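Section 4: Setting up your Plirnis shelf-label printer at home

Last changed 12/07/2022

I wrote this section after helping Kazue Morikawa get hers going over the phone, so it follows the order we did things in, minus the swearing. You'll want a flat surface near a socket and a roll of the 70 mm labels (the Totel ones fit, the Wyss ones are a hair too wide and jam).

1. Lift the lid by the two side catches. Pull both at once or it goes up crooked.

2. Drop the roll in with the labels facing up, and feed the loose end under the grey bar until a bit pokes out of the front.

3. Shut the lid and push till it clicks on both sides. Mine needs a proper shove on the left.

4. Plug in, then hold the green button until the light stops blinking. It spits out one blank label. Keep it, you'll use it for the test.

Caution: don't pull labels backwards out of the printer. I did that in February and spent an evening picking glue off the roller with a cotton bud.

Note: if the light goes orange, look up code 275 at the back. Code 1501 means the lid isn't shut, whatever the booklet says.

5. Type a short test label and print it. If the words sit too high, turn the little wheel one notch towards you and try again – one notch is plenty.

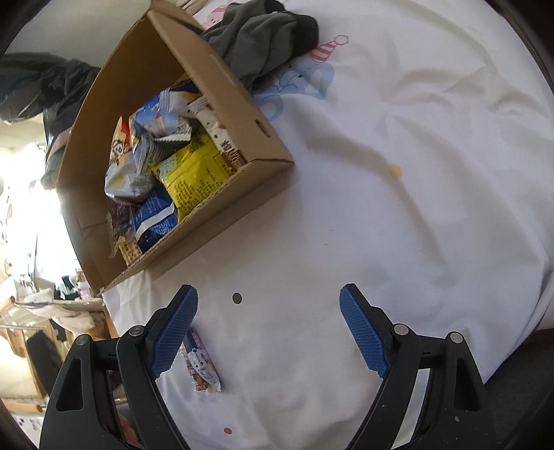 6. Now decide what your labels are going to say before you print a stack of them. I keep mine to two lines, what it is and when to use it by, and I leave the brand off. For a mixed lot, like a cardboard box full of assorted snack packets, one label on the outside saying "snacks" does the job, with the earliest date underneath. Stick it on the side of the box and keep it off the flaps, where it'll only crease.

7. Switch off at the button before you pull the plug, or it forgets your settings and you're back at step 4.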